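Davville laboratory reports on comparison of hand-held grippers and wrist-mounted controllers

February 2, 2019

The Didar Laboratory at Davville has released the first results of a comparison between two ways of recording household tasks for robot training. The work was carried out over 14 days in January and covered 2602 recorded attempts at everyday chores, among them folding towels, clearing dishes and cleaning a cat litter box.

The comparison was led by Marlene Paiva, who heads the laboratory's manipulation program. Her group set out to learn how the choice of recording equipment affects the quality of the material that reaches a robot arm. In the first arrangement, known within the laboratory as Carré, the operator works with gloved hands while a controller is fixed to the back of each one, and the position of both hands is tracked throughout. In the second, named Pulier, a camera is carried on a hand-held gripper tool and sees the task from close to the point of contact.

The litter task was included at the request of the laboratory's home assistance partners, who had asked for chores that older residents find tiring. It calls for a slotted scoop, a bag and a waste bin, and it asks the operator to change from a firm grip to a light one several times in a single attempt. Opening a thin plastic bag proved to be among the hardest steps to record well under either arrangement.
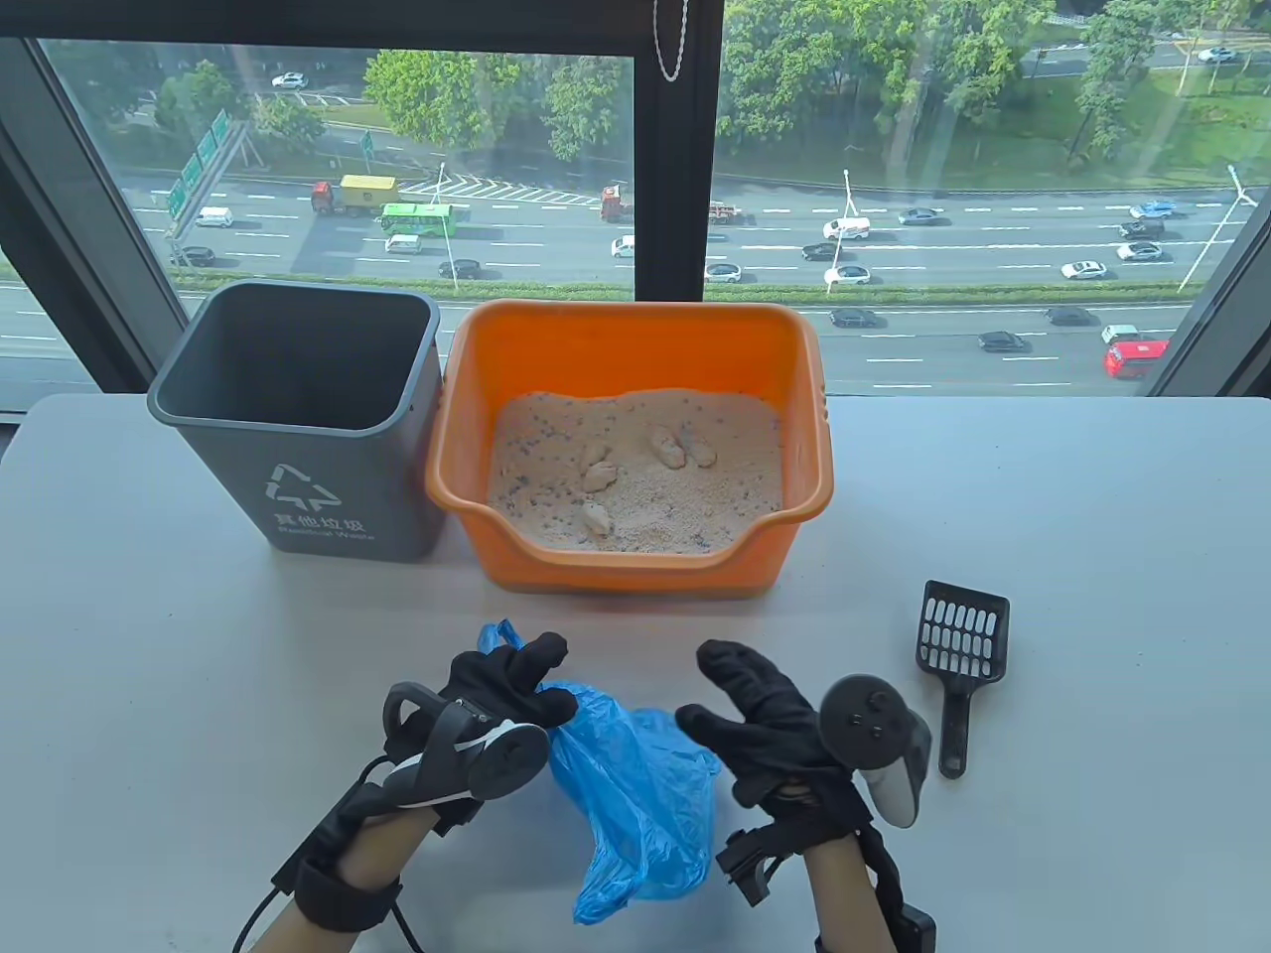
Results by task

Of the full set of attempts, 661 concerned the litter task. The Carré arrangement gave the more complete record where both hands were needed, as in holding a bag open. Operators were able to use their own fingers, and the program received a continuous account of where each hand was in relation to the other. The laboratory notes, however, that the controllers add weight to the back of the hand, and that several operators asked for shorter sessions in the second week.

The Pulier arrangement performed better in steps that depend on a close view of a tool. Scooping, tilting and sifting were easier for reviewers to label from the gripper camera, and fewer of these recordings were set aside. Strong daylight remained a difficulty. Recordings made toward a bright window lost detail in the background, and dark tools were at times reduced to an outline. The report recommends that exposure be fixed before each session and checked again at midday.

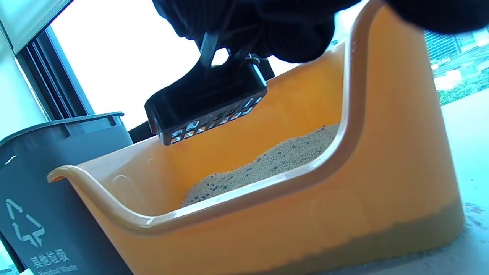 Litter scoop held over the orange litter box, with the residual waste bin to the left, from the gripper camera.

"We had expected one arrangement to come out ahead, and the figures do not support that," Ms. Paiva said. "The choice depends on the step. A laboratory with a limited budget should look first at the tasks it intends to teach, and only then at the catalogue."

Perrine Chauvin, who was responsible for reviewing the recordings, said that the time needed to prepare each session had been underestimated in the original plan. Straps had to be refitted for every operator, and the alignment of the controllers was checked at the start of each block of attempts. The Pulier tool could be handed from one operator to the next with little delay, although its grip was judged too wide for people with small hands. A narrower handle has been ordered.

Loose material was treated as a separate question. Litter granules spread beyond the box during some attempts, and reviewers did not agree at first on whether such attempts should be counted as successful. The laboratory has since adopted a written rule under which an attempt is accepted if all clumps reach the bin, with any spilled granules noted in the record. Attempts made before the rule was in place have been reviewed again and their labels corrected where necessary.

The laboratory will now test a combined arrangement, in which controllers and a gripper camera are used in the same session and their recordings are matched by time signal. Trials of the combined arrangement on a robot arm are planned once the matching has been verified – no date has been set. The technical report, including session sheets and the labelling rule, is available on request from the Didar Laboratory office in Davville.

This site uses cookies to improve your visit. By continuing to browse, you agree to our use of cookies. Accept | Manage settings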